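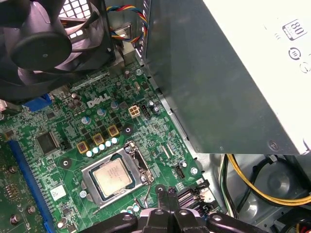
Bench tips: recording demonstrations inside a PC case

These notes come from the workshop at Clestton, where we gather teleoperated examples of computer assembly for the Sotelo policy. They assume you already have an arm, a wrist camera and a case you don't mind scratching.

Fix the case before anything else. An open chassis slides on a smooth worktop when a finger leans on the board, and a take in which the case has crept is hard to use later. Non-slip drawer liner under the feet is enough for light contact. For connectors, clamp the case.

Tie cables back to the same place every time, or decide that you want them loose and vary them on purpose. Half-tidy wiring gives you the worst of both. Fan leads and the bundles from the power supply are the usual culprits, as they spring back over several takes. Reusable ties are better than the cut-to-length sort.

Unplug the case and leave it unplugged. Press the power button afterwards to drain what is left. Do this even when the board is scrap.

Watch for glare. Bare steel reflects a bench lamp straight into the wrist camera, and one side of a power supply can go completely white. Move the lamp until printed text on the metal can be read in the live view, then mark the lamp foot with tape. Baking parchment over the lamp head works with cool LED lamps only.

Use a printed board for first attempts. New operators press too hard, and a socket is easily ruined. Sun-ja Cha prints ours in plain grey with the slot and socket blocks raised, so the fingers have something definite to find. Leave the layer lines alone – sanding takes a long time and made no difference to our results.

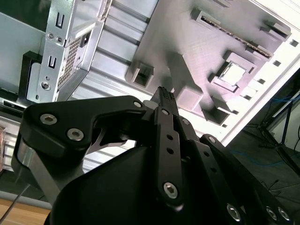

Printed practice board in an open case, with the gripper at its lower side.

Keep real and printed boards in separate folders from the first take. We mixed them in September and Roxana Marinescu had to sort 2742 recordings by eye. Of those, 1884 were kept. The folder name now carries the board type, the operator's initials and the task.

Start each take from a different pose. A hand's width of variation in every direction is plenty. If all the examples begin from the same spot, the policy learns the path and ignores the board.

Record the recoveries. When a finger misses the slot, back off, line up and try again without stopping the recording. Tag it "retry" and keep it. Discard a take only if the case has moved, the camera has dropped out or the operator has stopped to talk.

Check the finger screws at every break. Hex-socket screws in the linkages work loose with repeated pressing, and the play shows up as jitter in the joint readings. A small dab of medium threadlocker holds them. Wipe off the excess before it reaches a pivot.

Stop at 80 takes per operator per session. Ours get careless past that – the movements become quicker and the approach angles all look alike. Take 81 can wait until after lunch.

Copy the day's folder to the second drive before 5 pm, then open three takes at random and play them through to the end. The Cloka viewer will do this at double speed.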